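Wavurstead Sewing and Mending Board > Clothes care > Off-white tops going yellow

custen24
Posted 2020-06-05
I've got a few off-white cotton tops that have gone yellow round the neck and under the arms. They get washed at 40 with ordinary powder. Is there anything that works short of dyeing them? I don't want to use bleach as two of them have coloured trim.

harahap_m
Soda crystals and a long soak. Overnight in the bath, then a normal wash. Don't use bleach on sweat marks anyway, it makes the yellow worse.

Rizal Kwok
I'd disagree with soda crystals for this. They're fine for grease but I never got anywhere with them on underarms. Oxygen bleach powder is what you want, the sort sold for nappies. Dissolve it in hot water first, let it cool to hand hot, then put the top in for six hours. It's safe on most coloured trim but test a seam.

grarton_lil
Are you using fabric softener? If so stop. It builds up and holds the dirt.

custen24
Yes, every wash. I didn't know that. The water in Grarton is very hard and things come out like cardboard without it.

grarton_lil
Half a cup of white vinegar in the softener drawer does the same job.

harahap_m
Vinegar every wash will perish the rubber seals in the machine. Mine went in February and the repair man blamed it.

Rizal Kwok
How old was the machine though?

harahap_m
14 years.

Rizal Kwok
Well then.

custen24
Can we stick to the tops please. One of them is the loose long-sleeved sort with peachy trim at the shoulder seams, and that's the one I'd most like to save.

pinhem
I've got one much like that – same sort of trim, small print on the chest. 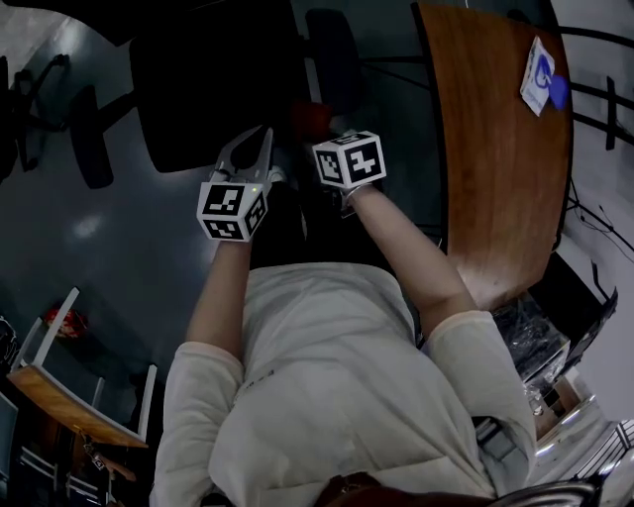
Off-white top, long sleeves pushed up a bit. Trim is at the shoulder seams.

custen24
Yes, very close to mine. Has the trim ever run?

pinhem
Not so far, but I only do it at 30 and I've never soaked it.

Rizal Kwok
Test inside the seam with a cotton bud and leave it ten minutes. If there's no colour on the bud, go ahead.

harahap_m
Still say soda crystals.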